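The reunion of Drerlow was announced in October, by way of a photocopied flyer taped inside the window of a record store that had already closed. Suqin Liao, who played bass on all three of the band's albums and sang on the one people remember, thinks the flyer was a nice touch. She also thinks it cost them half the crowd.

"We sold 69 tickets," she says. "The room held more. I've decided it held 69."

I'd driven up to Urthorpe to ask about *Yin*, the 1987 record that is finally back on vinyl after years of trading hands at prices Liao calls "insulting to everybody, mostly me." She made tea, put the test pressing on, and talked over the whole first side. 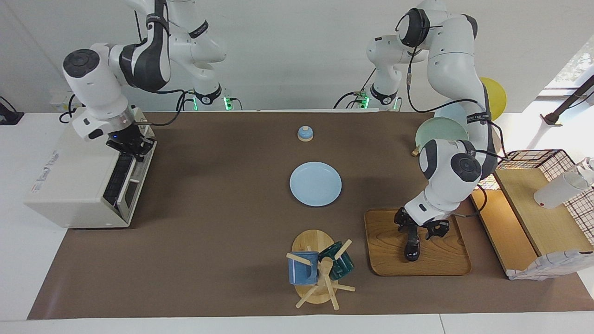
Why did the album take so long to come back?

"The tapes were in a storage unit under our old manager's name, and he owed the storage people money," she says. The bill was $1,392. The band had a long argument over who should pay it, during which two members stopped speaking, one got divorced, and the price went up. Liao finally wrote the check herself. She still has the receipt and has offered to sign it.

What came out of the boxes was better than she'd feared. The drums on "Zoltalel" no longer sound like a man falling down a flight of stairs in the next building, and there's a second guitar on the chorus that I had never heard before. Liao hadn't either. "I don't know who that is," she says. "He's good. If he reads this, please don't call."

"Zoltalel" was the single, seven minutes long on the album and hacked to under four for radio by someone at the label who kept the intro and lost the song. The word means nothing. She made it up to fill a hole in the verse, intending to replace it with real lyrics, and then the studio time ran out. Fans still write in with theories. One sent nearly 60 pages, with footnotes, and she read every one of them hoping to find out.

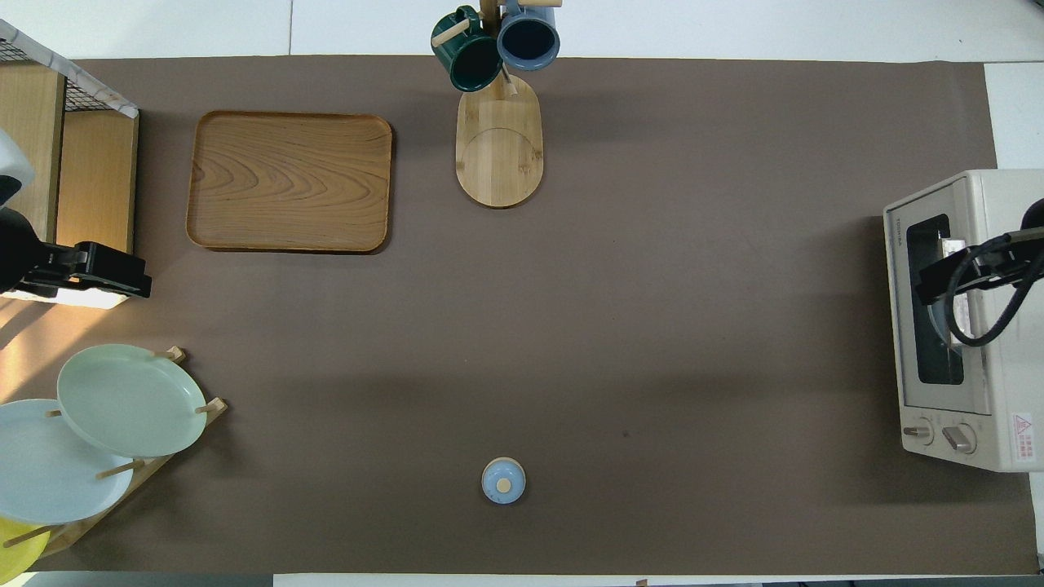
**Nelly Muñoz**, staff writer

I asked if there might be new songs. Liao has a few, all of them slow, and the drummer hates slow. He wants to tour the old record front to back, including the ballad that closes side one, a song she describes as "me at 24, explaining love to people who hadn't asked."

She hasn't said yes. She has bought new strings, though, and a stool for the quiet numbers, and she wants it known that the stool was the drummer's idea.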